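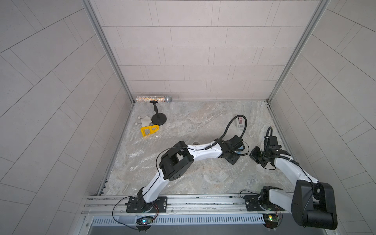
Die Sitzung der Robotik-AG Sudstead begann um 17 Uhr im Werkraum. Anwesend waren 12 Mitglieder, entschuldigt fehlten drei. Das Protokoll der letzten Sitzung wurde ohne Änderung angenommen. Danach sprachen wir über den Stand unseres Projekts Trindov, das heißt über das Aufräumen mit zwei Armen. In der Zelle waren beide Greifer in der Mitte nahe beieinander, während das Mikrofon hinten links an der Wand lag und sein Ständer davor stand. Der Gruppe Steuerung ist dieser Abstand zwischen den Greifern zu klein. Sie hat vorgeschlagen, dass zuerst immer nur ein Arm in die Mitte fahren darf und der zweite auf ein Freigabesignal wartet. Die Gruppe Greifen war dagegen, weil die Aufgabe dann zu langsam wird. Nach längerer Diskussion wurde beschlossen, die Regel bis zur nächsten Sitzung zu probieren und die Zeiten aufzuschreiben.

TOP 2: Untergrund und Gegenstände

Im Regelblatt vom Wettbewerb Arain steht, dass der Boden in einem Durchgang auch mit Folie bedeckt sein kann. Die Meinungen dazu waren verschieden. Ein Teil der Gruppe möchte erst auf dem glatten Boden sicher werden, der andere Teil möchte von Anfang an beides üben. Abstimmung: sieben Stimmen für beides, fünf Stimmen dagegen, keine Enthaltung. Der Antrag ist damit angenommen.

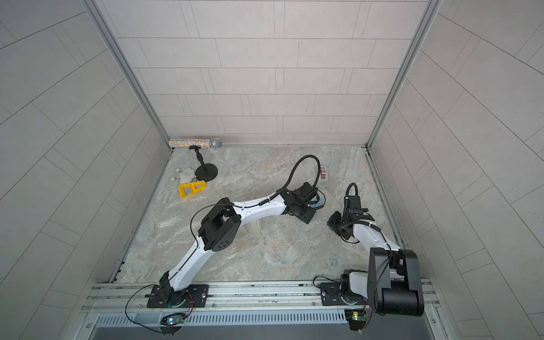 Protokoll: Obed Acheampong, Robotik-AG Sudstead

Zur Luftpolsterfolie wurde noch Folgendes festgehalten. Sie ist zerknittert, und das Licht spiegelt sich in den kleinen Blasen. Die Gruppe Bildauswertung befürchtet, dass die Software diese Stellen mit durchsichtigen Gegenständen verwechselt. Sie wird deshalb eine eigene Bildserie mit Folie anlegen und in den Ordner Zuvlow stellen. Bitte dort keine alten Dateien löschen, auch wenn sie doppelt aussehen.

Über die Rolle Klebeband wurde ebenfalls gesprochen. Wenn sie auf der Kante steht, muss der Greifer von oben kommen und darf nicht seitlich drücken, sonst kann sie wegrollen. Die Gruppe Greifen schreibt dafür einen eigenen Ablauf. Das Plüschteil bleibt vorläufig in der Liste, obwohl zwei Mitglieder es gern streichen möchten. Eine Entscheidung darüber wurde vertagt.

TOP 3: Reihenfolge der Aufgaben

Die Reihenfolge für die nächsten Übungen wurde so festgelegt:

1. Mikrofon aufnehmen und in die Klammer vom Ständer setzen. Diese Aufgabe gibt die meisten Punkte und soll von beiden Armen zusammen gemacht werden.

2. Das gelbe Kunststoffteil aufnehmen und umsetzen. Es liegt flach, deswegen soll der Greifer in die Öffnung fassen und nicht von außen.

3. Klebeband und durchsichtige Kleinteile. Die weiße Vase mit dem gewellten Rand bleibt dabei in der Mitte stehen und gilt als Hindernis. Wer sie berührt, bekommt im Übungsbetrieb einen Punktabzug.

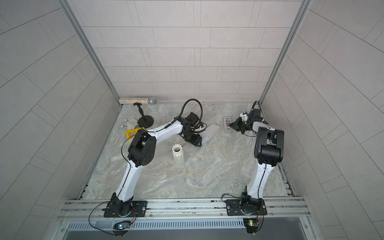
TOP 4: Verschiedenes

Der Schlüssel zum Werkraum soll nach der AG wieder im Sekretariat abgegeben werden, nicht im Lehrerzimmer. Neue Mitglieder dürfen die Arme erst bedienen, wenn sie die Sicherheitseinweisung unterschrieben haben. Die Anmeldung für Arain muss im Dezember abgeschickt werden, Obed Acheampong übernimmt das Formular.

Ende der Sitzung: 18.30 Uhr.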